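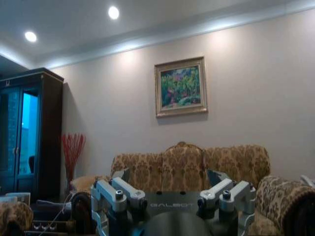 The gripper in the sitting room, with the sofa behind it

Drollbridge Robotics Club: second progress report to the Getis small grants fund

Dear Viktória,

Second report, as promised, and a bit longer than the first as there's a lot more to tell! I've stuck to your headings where I could. Where I've wandered off them, the students were reading over my shoulder and wanted things put in.

Quick reminder of what the grant is for. The club is working on a household tidying project, which the students named Dogar in the first week and have refused to rename ever since. The idea is that a robot goes round an ordinary sitting room, picks up bits of rubbish and soft things left lying about, and puts them where they belong. Rubbish goes in the bin, cushions go back on the sofa. It sounds like nothing much until you try writing it down as steps, and we spent two whole sessions doing that on paper before anyone touched the code.

How the sessions have gone

We meet straight after college and finish at half past six, or whenever I start turning lights off. Since October we've been in a proper furnished room for the practical work, and it has changed the project completely. In the lab we had a plain table, a plain wall and a foam block to pick up. A real sitting room has a sofa with a busy pattern all over it, and a display cabinet with glass doors that reflect whatever is opposite. The students' object finder had only ever met foam blocks, so you can imagine the first evening (it was fairly sure that the sofa back was a heap of separate items, all of them rubbish).

So most of the half term went on vision. The group split in two. One lot worked on telling a loose cushion from a fixed one when both are covered in the same fabric, and the other lot took on reflections. The reflections lot have got further, I think, mainly by getting the program to ignore anything it thinks it can see behind cabinet glass. It's a bit of a cheat and they know it. They've written it up as a cheat, too, which pleased me more than the result did.

The cushion lot are still at it. Their current version looks for shadows along the bottom edge of the cushion, and it's good under the ceiling lights and poor by the window in the afternoon. They want to try it with the depth readings next.

The bin
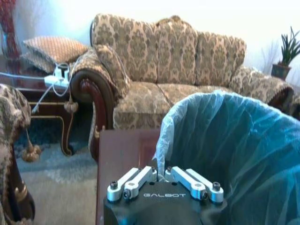

Next to the bin, blue liner folded over the rim

I said in my last report that the bin would be easy. Please disregard that. A bin with a bag in it has a rim that's all creases, and every crease catches the light differently, so the program kept finding edges that weren't edges. Then there's the question of where exactly you let go. Too far out and the rubbish lands on the carpet, too low and you risk catching the bag with the fingers and taking the whole lot with you.

We logged 131 practice drops over the half term, all with scrunched-up paper, and 119 of them went in. I was over the moon with that, but the students pointed out (quite rightly) that most of the misses came from the same approach, when the arm has to come across the corner of a table to get there. If you always start on the good side the number looks lovely. They've asked for the next set to be half and half, so don't be surprised if the figure drops in the spring report. I'd call that progress, and I hope you will as well.

One thing I hadn't planned for is cables. There are white power leads trailing about near the sofa, as there are in anybody's house, and the rule we've settled on is that the program must treat anything long and thin as off limits. It leaves shoelaces and ribbon alone as a result. We can live with that for now.

Money

The award was £1,567 and we've spent about £800 of it so far. The biggest chunk was the second-hand laptop for the vision group, who had been sharing one between the lot of them. After that it was the storage drives, printing, bin liners, a box of soft test objects and the coach to Biddale (more on that in a moment). I've kept every receipt and they're in the folder I'm sending with this. The coach cost more than I'd put in the plan and the laptop cost less, and the two more or less cancel out. I haven't moved anything between headings without asking you, but I would like to ask about one thing: could we put what's left under travel towards a decent set of desk lamps? The lighting work would really benefit, and we've no more trips planned.

The Biddale day

Biddale was the schools' showcase, and we took a stall with posters, the laptop and a film of the drops. We didn't win anything. The judges liked the log book and said our poster had too many words on it, which was fair, I wrote half of them. Two of our quieter students ended up explaining the reflections problem to a queue of parents for most of the morning and came home hoarse. If you want one thing from this report to pass on to your trustees, I'd pick that.

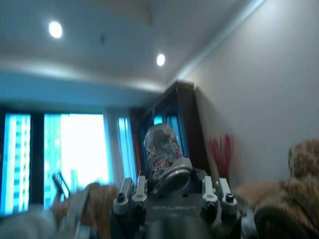
WHAT'S NEXT

Daylight, mainly. The room has big windows on one side and the middle one goes almost pure white to the camera when it's bright out, with the dark cabinet right beside it in the corner. Anything between the two is either washed out or lost. The students want to try taking several readings at different exposures and blending them, and one pair is keen on simply planning the robot's position so it isn't facing the glass. I've told them to do both and compare.

After that:

The half-and-half bin drops, logged the same way as before.
Cushions again, this time with the depth readings.
A fuzzy throw or something similar in the test box, as everything in there at the moment is smooth.
A much shorter poster.

I'd also like to bring in the new first years before Easter. There's a waiting list, which we've never had before, and the older students have offered to run the paper steps exercise with them themselves.

You asked last time if you could come and see a session. Yes please! Any week in term is fine, come for about four o'clock, and wear something warm as the heating goes off early.

All the best from me and the whole club at Drollbridge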